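10th March, workshop notes, Porkotance campaign

Great turnout for the banner build last night! We got through 50 placards and two big drop banners for the Pernell depot picket, and the glue held.

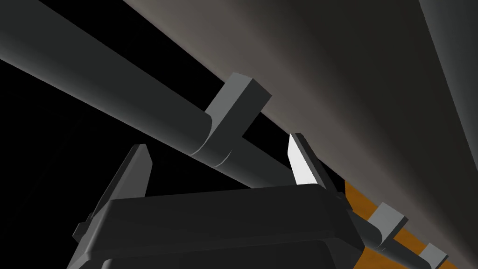
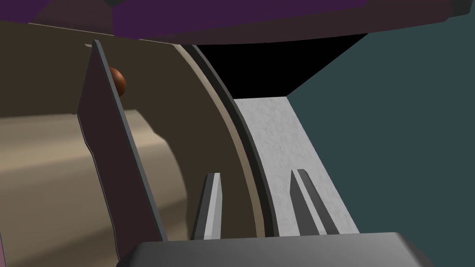 The Trusoveck leaflet is nearly there – 300 copies on order, folded once, map on the back. The front panel is about jobs at the depot, with the headline set over the top in yellow. Try it in one color first.

Petition stands at over 179 names, which is brilliant for a wet week. Next job is the sound system for the MacRitchie march in April. Bring cable ties, we used every last one. Route check still to do, both ends of the bridge.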